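Concrete road (street paving)

A concrete road is a road whose surface is a slab of portland cement concrete laid over a prepared base. In towns and villages the term usually covers streets and lanes as well as through roads, and the surface may run up to the walls of the buildings on either side or be separated from them by a curb and a sidewalk. Concrete is one of the two common hard surfaces for roads, the other being asphalt. Engineers call concrete pavement "rigid" and asphalt pavement "flexible," terms that describe how each one passes the load of a wheel to the ground.

Contents
1 Construction
2 Joints
3 Curbs and sidewalks
4 Wear and appearance
5 Repair
6 Village and small-town streets
7 See also

Construction

The ground is first cleared of topsoil and roots, shaped to the intended slope, and compacted. A base of crushed stone or gravel is spread over it and rolled. Side forms of timber or steel are then fixed along the edges of the strip to be poured, and fresh concrete is placed between them, spread, vibrated to drive out trapped air, and struck off level with a straight beam.

After the surface has been smoothed it is given a texture, commonly by dragging a stiff broom or a piece of coarse cloth across it. The grooves help tires grip when the road is wet. On minor streets the texture is often shallow and wears away in the wheel paths first.

Fresh concrete has to be kept damp while it hardens. This stage is called curing, and it is done with wet sacking, plastic sheet, or a sprayed compound. Concrete that dries too fast has a weak top layer, which later breaks down into dust.

Narrow streets may be poured at full width in one pass. Wider ones are poured as two strips side by side, the second after the first has gained enough strength to carry the forms and the workers. This leaves a joint down the length of the road.

Joints

Concrete shrinks as it dries and also swells and shrinks with temperature. A long slab with no joints would crack at places nobody chose, so joints are cut or formed to control where the movement happens.

Contraction joints run across the road. They are sawn or pressed into the surface to part of its depth, and the slab cracks below the cut. Expansion joints go through the full depth and are filled with a soft board or similar material. They are used mainly where a road meets a bridge, a building, or another fixed structure. Longitudinal joints run in the direction of travel, between strips poured at separate times or as a cut in a wide slab. They may be held together with steel tie bars to stop the strips from drifting apart.

On a street with no painted lines, a longitudinal joint near the middle may be taken by drivers as a center line, although it has no legal meaning. It does not always lie in the true center, as the strips may be of different widths.

Joints are sealed with bitumen or a rubbery compound to keep out water and grit. The sealant has to be renewed from time to time. An unsealed joint fills with soil, and grass or moss may take hold in it.

Curbs and sidewalks

A curb marks the edge of the road and guides rainwater along to a drain. It may be cast in place, either as part of the slab or afterward, or made up of precast blocks set on a bed of mortar. The sidewalk behind it is normally thinner than the road slab, as it is not built to carry trucks.

In older streets the sidewalk is often narrow and may serve as the front step of the buildings along it. Utility poles are frequently placed at its outer edge, which narrows the walking space further.

Wear and appearance

New concrete is light gray. It changes with age, and few streets keep an even color for long. Oil leaves dark spots, tires leave a faint film, and patches made with a different mix stay visible for years. Shade from trees and tall walls keeps parts of the surface damp, and algae can darken them.

The common defects are:

Cracking. Cracks may run across the slab, along it, or diagonally. Diagonal cracks near a corner are often a sign that the base has been washed out or was poorly compacted. From a distance, a crack and a worn joint can be hard to tell apart.

Scaling. The top layer flakes off and exposes the stone below.

Dusting. A weak surface rubs away as a fine powder under traffic.

Faulting. One slab settles lower than the next, leaving a small step at the joint.

Spalling. The edges of a joint or crack chip away and the gap grows wider.

Two views of concrete streets with a raised curb and sidewalk on the left side:

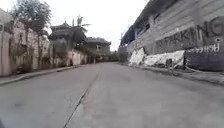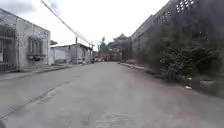 Repair

Small cracks are cleaned and filled with sealant. Larger damage is handled by partial-depth patching, in which the loose material is chipped out and replaced with mortar, or full-depth patching, in which a section of slab is sawn out and poured again. Full-depth patches last longer but close that part of the street until the new concrete has hardened.

A slab that has settled can be lifted by pumping grout through holes drilled in it. The method is more common on highways than on village streets, where a skim of mortar or asphalt is usually spread over the low spot instead. Such overlays are cheap, but thin ones come loose at the edges.

Trenches dug for water and sewer pipes are a frequent cause of trouble. If the fill in the trench is not compacted in layers it sinks, and the patch above it sinks or breaks as well.

Village and small-town streets

Concrete is widely chosen for minor streets in places where cement, sand, and stone are easy to get and asphalt plants are far away. It can be mixed in small batches and laid with hand tools, so a street may be paved in short lengths as money allows. The results vary in width, slope, and finish from one length to the next.

The road survey compiled by Xiuying Du for the Kikel district covered 361 lengths of paved street, and in three of its sections she separated slabs poured by contractors from those laid by residents. The resident-laid slabs were thinner on the whole – and more often lacked cut joints. The survey also recommended that any unjointed length over 300 feet be cut before further patching was carried out.

See also

Curb
Expansion joint
Pavement texture
Portland cement
Sidewalk

This page was last edited on 8/25/22.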